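Musty smell from towels even straight out of the wash

Posted in Laundry and Cleaning

Kalevi Hirvonen

Hello all, and thank you in advance to anyone who reads this to the end, as my wife tells me I never use one word when ten will do.

We moved into a rental in Oludley in March, and ever since then our bath towels have had a sour, old-dishcloth kind of smell. They seem fine when they're folded up in the closet, but the minute you dry your face with one, there it is. We have front-loading machines both here and at our last place, and I never had this trouble before. I use the same liquid detergent I always have (Dirnex, the unscented one), a full cap of it, plus softener, and I wash everything on the quick 52 minute cycle because there are five of us and the laundry never ends.

I've tried double the detergent. I've tried a scented one from Crabtree, and all that did was give us towels that smelled like lavender and dishcloth. The towels themselves are good thick ones that were a wedding present from my aunt, so I would hate to throw them out! Is there any saving them?

Aleksi Ikonen

Hi Kalevi, and welcome to the neighborhood! We're over in Wolemwood, and I went through exactly this with my kids' swim towels, so I feel for you.

My guess is that you have years of detergent and softener built up in the fabric. Softener leaves a coating on the loops, which feels lovely for a while, but then the towel can't rinse clean and it holds on to everything. Stop using it on towels altogether. Cut the detergent way back too, to 2 tablespoons for a normal load. I know that looks stingy when you're used to a full cap.

To rescue the ones you have, wash them by themselves on the hottest setting the care label allows, with a cup of plain white vinegar and no detergent at all. When that's finished, run them again with half a cup of baking soda. Please keep those as two separate washes, and keep the vinegar well away from any bleach.
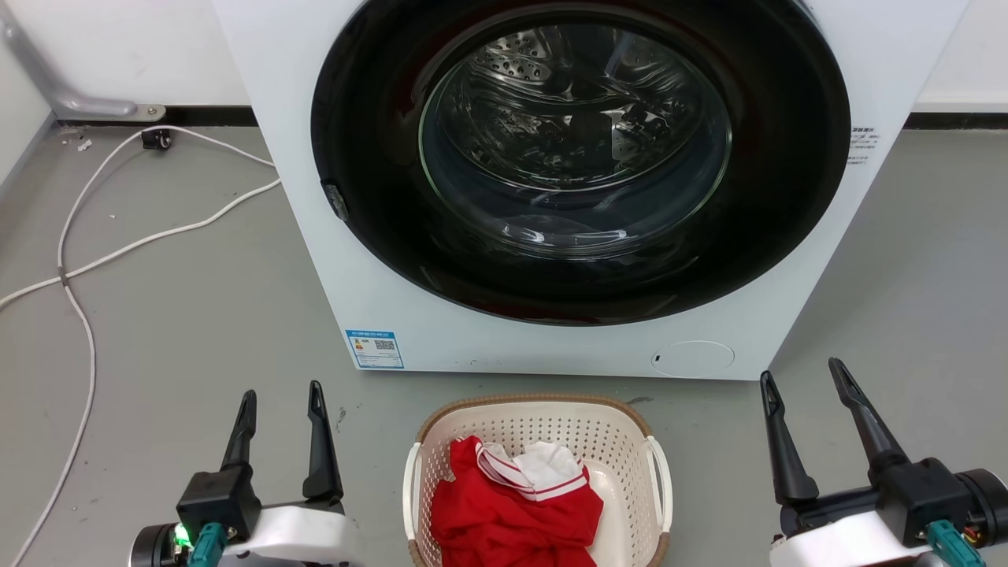
Thick towels also need room to move, so I never put in more than five or six bath towels at once, even when the pile is glaring at me from the hallway. And skip the quick cycle for them. A long one is a nuisance on a Sunday when everybody needs gym clothes for the next morning, I know, but you can start it after supper and have it done before bed.

Then get them out right away. My grandmother used to stand there and snap each towel hard, twice, before she hung it, and the kids and I still do it (they think it's a game). It fluffs up the loops and they dry a good bit faster. If yours are the heavy 688 gram kind like my sister's, they may need a second round in the dryer. Hers feel dry on the outside long before the hems are.

It took us three rounds to get the swim towels right, so don't give up if the first one only helps a little. Let us know how your aunt's towels come out!

mossy_porch

agree about the softener. also where do you hang them after a shower? we had hooks and they stayed damp all day, switched to a bar and the smell went away. wouldn't use vinegar every week tho, I've read it's hard on rubber seals

Kalevi Hirvonen

Thank you both so much. We do have hooks, five in a row behind the bathroom door with no window nearby, so that may well be part of it. I'll do the vinegar wash tonight and go looking for a bar this weekend.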